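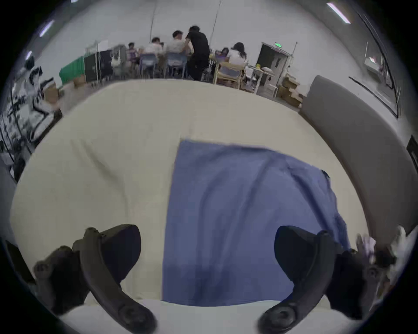 The short answer on surrendered passports is that the receipt governs, and most of the trouble Marwa describes comes from receipts that don't say enough. A passport lodged under a travel condition should be inspected in front of the person lodging it, opened flat and gone through page by page, and the receipt filled in at the same sitting. Any clear surface will do. A rectangle of soft blue cloth laid flat, a few wrinkles and all, serves perfectly well and makes a loose visa slip easy to spot against it. The receipt should then record the document number, issuing country, expiry date, any loose enclosures and the order under which it was lodged, down to the paragraph number. If it records only "one passport", the registry clerk who is asked to release it eight months later has nothing to work from.

I've kept the relevant part of Marwa's message and replied after each section.

Marwa Fawzy wrote:

> Our client is a director of Rallstead and was served in May with a
> notice to attend before the investigator. He is not charged. By
> consent, he lodged his passport with our office and gave an
> undertaking not to leave the country without 14 days' written notice
> to the other side. He now wants to travel for a family wedding.
> The investigator's office says the undertaking lapsed when the
> notice was reissued and that he needs fresh leave. We say the
> undertaking is still on foot and all he has to do is give notice.
> Who is right?

It depends on what the undertaking was tied to, and you haven't quoted it. There are two common forms. The first runs "until further order", in which case reissue of the notice has no effect on it. The second runs "until the conclusion of the examination under the notice dated such-and-such". In that form there is a respectable argument that once the notice is withdrawn and a new one served, there is no longer an examination for the undertaking to attach to.

I would be careful about where that argument leads, though. If the undertaking has lapsed, the investigator has no restriction in place at all unless someone obtained one on the reissue. "Lapsed" and "needs fresh leave" don't sit together. Leave is only needed where there is a standing prohibition, and an undertaking of this type is a conditional promise given in place of a prohibition. I would write back asking them to identify the order or provision under which leave is required. Keep that to one paragraph and don't argue the point in the same letter.

Check also whether the second notice was a reissue or a variation. In the Prullau matter the covering letter called it a "reissued notice", but the operative text amended the attendance date and the schedule of documents and left everything else standing. The undertaking survived. The examiner read the letter and the notice together and gave the letter no weight on that question. We had put on an affidavit from Naima Bensaid exhibiting both versions with the changes marked up, and it was the marked-up copy that got used.

> Second, they want an itinerary with hotel bookings, return flights
> and a contact number for every night away. The undertaking only
> says "written notice of intended travel". Do we have to give it?

Not on those words. "Written notice of intended travel" calls for the dates and the destination and, on a fair reading, enough to tell the recipient when he is coming back. I can't see how it extends to accommodation.

As a matter of practice I would give the return flight details anyway. If the investigator applies to vary, the first question from the bench will be whether there is any doubt about his return, and you'll want the booking already in correspondence. A contact number is harmless if it is yours. I wouldn't volunteer nightly addresses, because once given they tend to be treated as a term, and a change of hotel turns into an alleged breach.

Keep in mind how the 14 days is counted. If your rules exclude the day of service and the day of the event, notice sent on the fourteenth day before departure is late. Notice by email after close of business is commonly deemed received on the next business day, so check the definition. Add two days and stop worrying about it.

> Third, the passport. Our office has it, not the registry. Can we
> simply hand it over when the notice period expires? The receipt
> says "held pending resolution".

This is the one I would slow down on. Held by whom, for whom, and pending resolution of what? If your office holds it as agent for the client, it's his to call for, subject only to his own undertaking. If your office holds it as stakeholder under the consent arrangement, you owe something to the other side as well, and releasing it on your own reading of the document exposes the firm.

The exchange of letters that preceded the lodgement should settle it. Look for the words "to the order of" or "not to be released without". If either is there, you are a stakeholder for practical purposes and need written consent or a direction. If neither is there, I would still give the other side written notice that the passport will be released on a stated date unless they obtain an order before then. Give them a reasonable period. The client will complain about the delay, and he should be told in writing why it's there.

Marking the file matters too. When Bennani had the carriage of a similar matter, the passport had been moved between two safes and the register at the second one showed only a box number, 3407. The box was correct but nothing on the register connected it to the proceeding, and it took an afternoon and two statutory declarations to establish continuity. The document had not left the building. A single line in the register would have covered it: matter number, document number, date in, name of the person depositing, name of the person receiving.

> Last, is there any point in applying for a declaration so we are
> not doing this every time he travels?

Probably not as a stand-alone application. You would be asking for a ruling on the meaning of a document between the parties where the immediate dispute may be gone by the return date, and the cost is out of proportion. Nearly 200 pages went in on the Pilthorpe application, and it was stood over generally with no order as to costs.

A consent variation is the better route. Draft it so that:

- the undertaking is expressed to continue until further order, notwithstanding any variation, withdrawal or reissue of a notice;
- notice of travel is to state the departure date, return date, destination country and return flight;
- any objection is to be made in writing within a fixed number of business days after notice, failing which travel is taken to be unopposed;
- the passport is to be released to the client two business days before departure and returned within two business days after arrival;
- nothing in the document is an admission that the investigator has power to restrict travel.

They may resist the last item. It can go into the covering letter as a reservation if it has to, but I would want it somewhere.

Two further things you didn't ask. If the client holds a second passport, find out now and disclose it. An undertaking to lodge "my passport" is ambiguous where there are two, and the ambiguity will be read against the person who knew about the second. And if the new attendance date falls anywhere near the travel dates, deal with that before giving notice. An application to adjourn an examination made after the ticket is bought gets a poor reception even where the grounds are sound. Offering an earlier date is usually enough.

Kenza Naciri asked off-list for the precedent receipt I mentioned in the spring. It is item 222 in the list archive, under forms, and it still has the old wording in clause 8. Delete "or its agents" before using it. Ningsih Khoo has a version for registries that take deposits over the counter, and may be willing to post it.

If you can send through the exact words of the undertaking and the letter enclosing it, with names removed, I'll have another look. Everything said on the first question is provisional until then.

Radwa Samir
September 2025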